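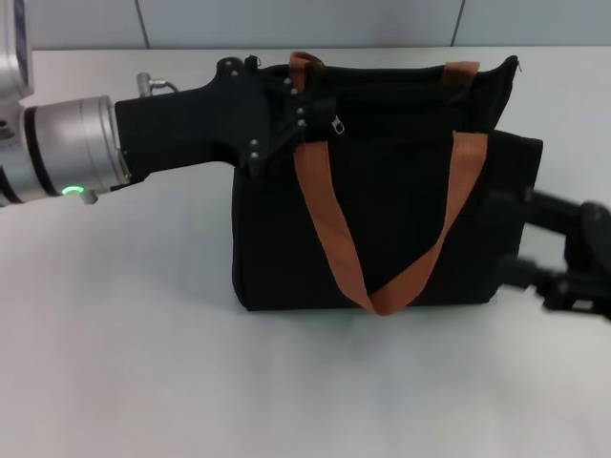 The Prernbridge open afternoon in August was limited to 60 visitors, admitted in groups. Ours was led by Mawar Ginting, who began with bags. The black tote with rust-brown webbing handles was the one discussed longest. Points raised:

Handle drop, and how the webbing folds when the bag is laid flat.
Seam line at the lower corners.
Thread ends – trimmed at final check, according to Ginting.

Shoaib Rizvi asked about load testing. The figure is held by the Suvo office and will be mailed out.

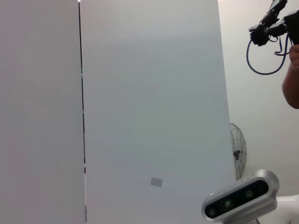 Ventilation got 2 questions, both from Sabina Dvořáček. The talk ended at 4 and covered order 394, a repeat run with longer handles.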